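Comments are open again

I have turned the comments back on. They went off in March, when the spam got so bad that I was deleting more than I was reading, and I meant to leave them off for a fortnight. It has been rather longer than that.

A few of you emailed instead. Carol Bramwell wrote to tell me that the link to the Etholm walk was broken, and she was right. It is fixed. Olumide Ogunleye asked whether I had given up on the blog altogether. I hadn't. I had 18 drafts sitting there and didn't like any of them.

The new rules are short. Your first comment waits until I approve it, and after that you can post freely. I check the queue in the evening, so if you write at six in the morning you will have to wait. Links are fine but no more than two, or the filter eats the whole thing. You don't need to give your real name. I would like you to stick to one name, though, as last year I had a long argument with four people who were all the same man.

I have lost some old comments in the move. Everything under the Zorkwood posts has gone, including Songül Güler's long one about the bus station, which was better than the post it was under. Songül, if you kept a copy, please send it and I will put it up as a post of its own with your name on it.

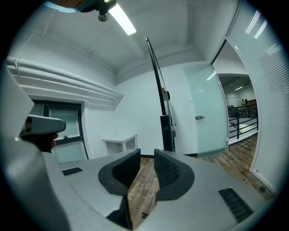

Grey housing, two dark fingers and a bit of floor.

The other thing people ask about is the email list. It still works. You get one message when there is a new post and nothing in between. If yours stopped coming, look in your junk folder first, then sign up again with the same address.

I still don't know who reads this from Horon. Someone there opens the page most Tuesday nights and goes straight to the archive. You are welcome to say hello.

The next post is the one on my aunt's letters, which I have promised twice already.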